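Gravham Recipe Cards

Welcome, and thank you for stopping by! Gravham is a plain-text collection of 125 family recipes, typed up from handwritten cards that had been sitting in a drawer for far too long. I started it so my relatives could stop calling me about the plum cake (they still call, and I'm glad they do).

What you get

Every recipe is one text file in the cards folder. The first line is the title, then the servings, then ingredients, then the method. Of these, 99 have been cooked from the typed version and corrected where my typing went wrong. Another 13 are waiting for their turn, and the rest are only partly readable, with question marks where the ink gave up.

Measurements

Cups and spoons are American. Oven temperatures are in Fahrenheit – if a card only said "hot oven," I left it that way and put my best guess in brackets.

Printing

Run the Perko script on the cards folder and it will lay out the recipes on index-card stock. Thirty cards at a time is plenty for my old printer, and yours may well be happier with more.

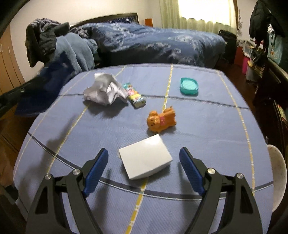
A white box on the blue tablecloth.

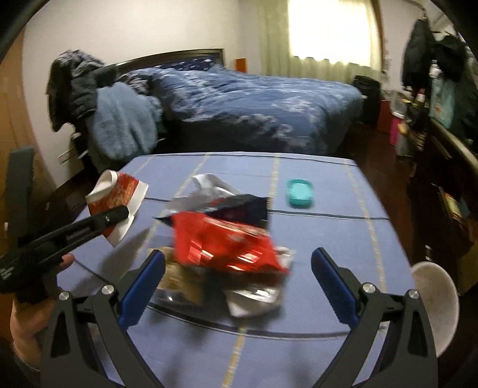
License and thanks

Copy, cook and share as you like. If you fix a card, please send it back with a note about what you changed, and I'll fold it into the August update.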